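# About Dreser Walking Tours

Dreser runs small-group trips to castles, walled towns and old houses in Scotland, Sweden and Germany. We started with one route, a four-day loop out of Ikitdale that took in two tower houses and a ruined abbey. That loop is still on the calendar, and it still fills up first.

Our groups have up to 6 guests plus a guide. With that number we can use the side stairs, eat at one table and change the plan when the weather turns. We do not use coaches. Most days involve a local train or a minibus, then a walk.

Routes are planned by Oda Sjögren, who worked as a site guide before joining us. She walks each one twice, once in April and once in high season, and writes the notes that guests get before they travel. The notes cover opening hours, steps, restrooms and where to find lunch.
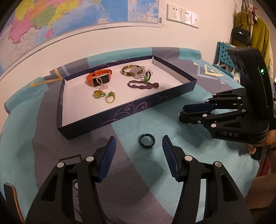
**Iona McIver**
*Office Manager and Page Editor*

I look after bookings, and if you call or write, you will most likely reach me. People often ask how fit they need to be. On our standard tours the longest walk is 6 miles, mostly on paths. The Tumard route is harder, with a climb of 611 meters to the upper fort, and we ask guests to talk to us before they book it.

Prices cover rooms, breakfast, entry fees and travel between stops. Flights and dinners are extra. A deposit of 600 dollars holds your place, and the balance is due eight weeks before the start date. If we cancel a tour, you get all of it back.

Xiomara Mahmoud leads the German tours and Magnus Kinnear leads the Scottish ones. Seren Vaughan handles hotels, including the inn at Tuncer, where we have stayed every year so far. Rooms there are plain and the walls are thick. Bring a sweater, even in summer.

The office is closed on public holidays. Email is answered within two working days.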